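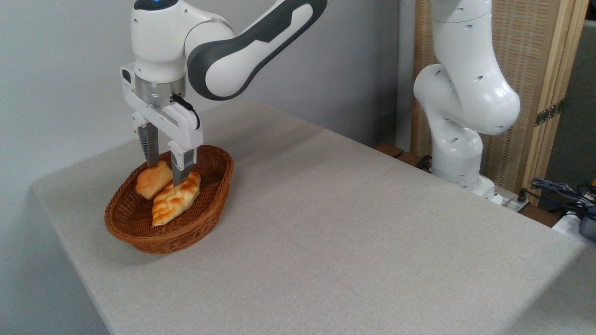

One of last August's course members wrote on the feedback sheet that the bread basket was the thing guests remarked on before they had tasted anything, and that she wished we had spent longer on it. We have moved it forward to session 2 for that reason, and these notes replace the single page given out last year.

Mendell Short Course in Table Service
Session 2: The bread basket
Notes issued 2019-06-30

What the session covers

Choosing a basket, choosing what goes in it, setting it down, and looking after it afterwards. Butter and spreads are left until session 4. Slicing is covered in the knife session and is only mentioned here in passing.

The basket

Woven wicker is what most of you will meet at work. An oval shape sits well on a long table and takes both round and long pieces. A low, tray-like basket with a raised rim lets people see the bread and lift it out without digging. Deep baskets hold more, but the bottom pieces get squashed and are often the ones that come back to the kitchen.

Weave matters more than colour. A tight weave holds the crumbs in. An open one drops them on the cloth every time the basket is moved, and you will be brushing down between courses. Run a dry hand round the rim before you use any basket. If a strand catches your skin it will catch a sleeve or a napkin too. Loose ends can be trimmed close with small scissors, but a broken rim means the basket comes out of service.

Reddish-brown baskets go well with golden crusts and show flour less than you might expect. Very pale ones mark quickly. The Prusesmont stock cupboard has both kinds and you may use either for the practical.

Lined or unlined

Both are acceptable. A cloth liner keeps warm rolls warm for longer and protects the weave from glaze and butter. Whole crusty pieces can go straight into a clean basket. Anything cut, iced or sticky must have a liner. Use plain cotton, folded so that no corner hangs over the rim. Paper napkins stick to glazed tops and should be kept for picnics.

What to put in

Two pieces in a small basket can look perfectly generous if they differ in shape. A round roll with a shiny crust beside a longer piece with a scored or plaited top is a good pairing. Two round rolls of the same size tend to look like leftovers.

Set the round piece towards the back and lay the long one on a slant in front of it. The pattern on top then faces the guest. The end of the long piece may come up to the rim but should not hang over it, where it will be knocked.

Do not stack glazed pieces. The glaze on the lower one dulls where it is covered, and the upper one slides.

For weighing out, we allow 200 g per basket for two people. Bigger tables get a second basket, filled the same way.

Shiny tops and pale patches

Students often ask whether a pale patch on a roll means it is underbaked. Usually it does not. Egg wash brushed on unevenly leaves lighter areas, and so does a neighbouring roll that touched it in the oven. On a scored or plaited piece the raised parts brown first and the dips stay yellow. Tap the base and listen for a hollow sound if you are unsure - colour on its own is a poor guide.

Handling

Tongs or a clean napkin, every time. Approach from above with the tongs open wide enough to go over the piece, lower them, and close gently on the sides. Pressing down on the top cracks the crust. Where two pieces lie close together, ease one arm of the tongs into the gap before you close. Take hold of a long piece at its middle. If you take it by the end it will swing and may break along the scoring.

Setting down

Put the basket on the table before you adjust the bread, and adjust it once. Leave a hand's width between the basket and the table edge. Wicker slides easily on polished wood and hardly at all on felt or a thick cloth, so take more care on a bare table. Carry the basket from underneath with both hands. Lifting by the rim loosens the weave over time.

Cleaning and storage

Turn the basket over and tap out the crumbs. Go over the weave with a dry, soft brush, working along the strands. Grease is wiped off with a barely damp cloth and the basket is left upside down on a rack until fully dry. Never soak it. Store baskets side by side, as nesting bends the rims.

Practical task

Work in pairs. Each pair needs one oval basket, one round roll, one long piece with a patterned top, tongs and a plain cloth. Fill the basket unlined, then lined, and note which you would send out to a table and why. Swap with another pair and correct theirs without starting again.

Bring to session 3

Your notes from the practical, a clean apron, and the Stoltis price list from the course folder. Have the section on baskets read beforehand.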